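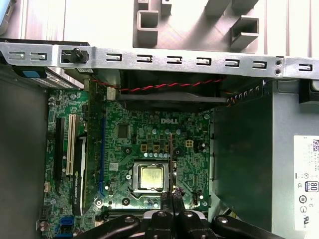

Open Dell desktop, processor in its socket.

Jesivar courthouse open day, notes typed on the bus home so excuse the state of them.

Got there late. Line out the door already, bags through the scanner, belts off, the lot. Free coffee in the lobby but it had run out. Sign said 4 courtrooms open to the public, I got into two.

First one was a mock sentencing. Staff playing the parts, made-up burglary at a hardware store in Rudel. Defendant pleads guilty, lawyer asks for probation, prosecutor wants prison. Then we all voted by show of hands before the judge read hers out. The room went a lot harsher than she did. She explained credit for time served, which half of us had wrong. You don't get it as a favor, it comes off the sentence. Good session, could of been longer.

Second courtroom was jury selection. Dry. They mailed out 3,000 summonses last year and got 1,241 people through the door. Rest were excused, moved away or just didn't answer. Man behind me said he'd been called twice and never picked.

Then down to the evidence room. Well, the counter of it, you don't go past the wire. Every item gets a tag, a bag and a signature each time it moves. 4,000 items in there right now, some from cases older then the clerk. A lot of questions about cash. It's counted by two people and goes to the bank, end of story.

Holding cells last. Small, very cold, a bench and a drain. Kids went quiet. Door shutting is louder than on TV.

Skipped the Nokora police table, too crowded. Picked up the Shakya legal aid leaflet on sealing old records, worth having, they do a free clinic upstairs.

Parking: don't. Lot behind the building is staff only and they were ticketing. Take the bus.

Next open day is in November, no date up yet. Want to catch the 911 call room, it was full by the time I found the sign-up sheet.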